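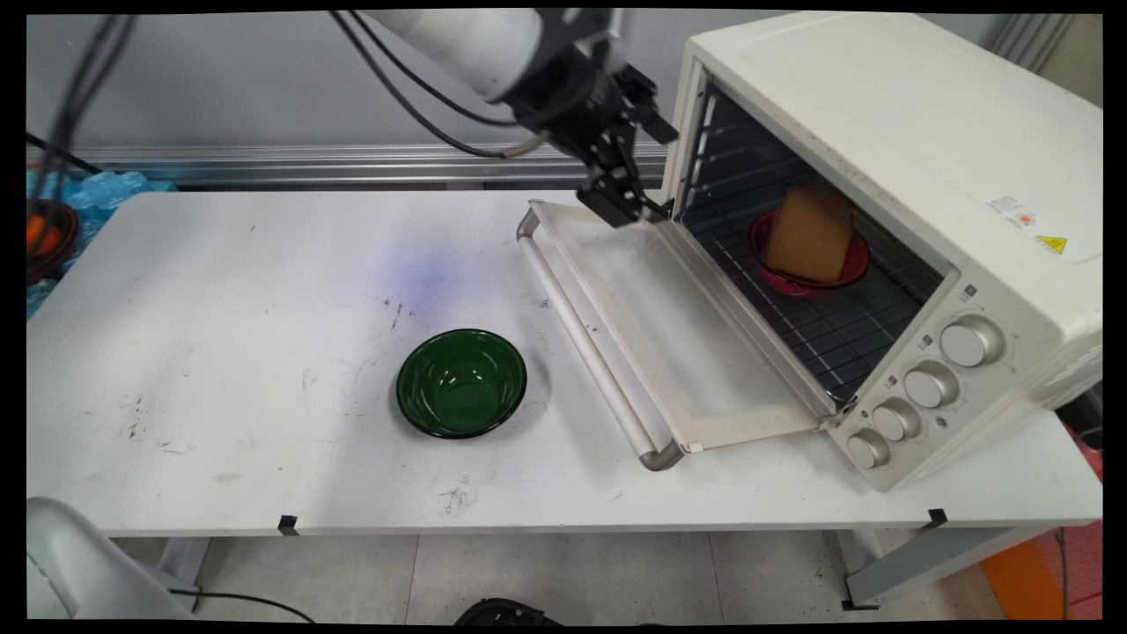
My Museum Membership Is Up for Renewal Again

Tue 27 July

The envelope from the Flindasau came this morning. It is a nice envelope. The Flindasau Museum spends money on envelopes, and I know this because I have been a member for 19 years and have kept most of them, in a drawer, with the tote bags.

Inside was the usual letter telling me I am part of a family. My actual family has never asked me to move up to the Patron tier, so the comparison only goes so far. Renewal is still possible at my current level, which used to be called Friend and is now called Explorer. I get the same things I got as a Friend, minus the printed calendar, plus a link.

I went looking for the free guest passes. Explorers receive 2 a year, good on weekdays before noon, outside of school vacations and "select exhibitions." Every exhibition I have wanted to see since the lobby was redone has been select. I still have both of last year's passes and they expired in November, on the same day the good show opened.

For comparison's sake I also looked at what the Wultton offers. The Wultton is the little textile museum across the river, with one floor and a coat rack on the honor system. Membership there costs $30, and you get in free, and that's the end of the list. They don't have tiers. They do have a newsletter, four pages stapled in the corner, and I read all of it, including the notice about the parking lot. I couldn't tell you one thing from the Flindasau's last dozen emails except that several of them began with "Oops!"
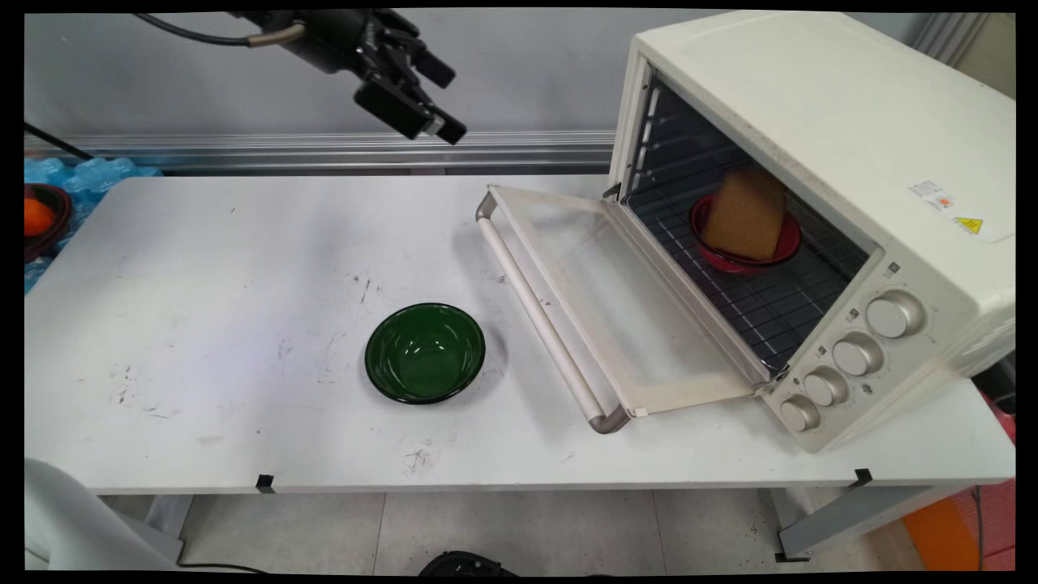
So is the Flindasau membership still worth the money?

It depends on how often you go. At my level you come out ahead on the fourth visit, and I made five last year, if you count the time I went in to use the restroom and got stuck behind a tour of the Siqueira Wing for most of an hour. I count it.

What I keep coming back for is the members' morning. It's the first Saturday of the month, doors open an hour early, coffee in paper cups, and you can stand in front of the big harbor painting without somebody's backpack in your ribs. They used to get a couple dozen of us. Last time there were almost 200, and the coffee ran out before I had my coat off. I suppose that's a success for the membership office. I was happier when it was failing.

Then there's the app. It's called Dultell, and it holds my membership card, which used to be held by my wallet. At the front desk I now open Dultell, Dultell asks me to sign in, the lobby has no signal, and the very patient person at the desk looks me up by last name, as was done in olden times. I have asked for a plastic card. They can mail me one if I become a Patron.

I wrote all this down meaning to talk myself out of it. Then I filled in the form, checked Explorer, and declined the tote bag. They'll send it anyway. I've also mailed a check to the Wultton, who don't take cards over the phone and were very nice about it.

Contact | © All posts and grumbling belong to the author | Back to top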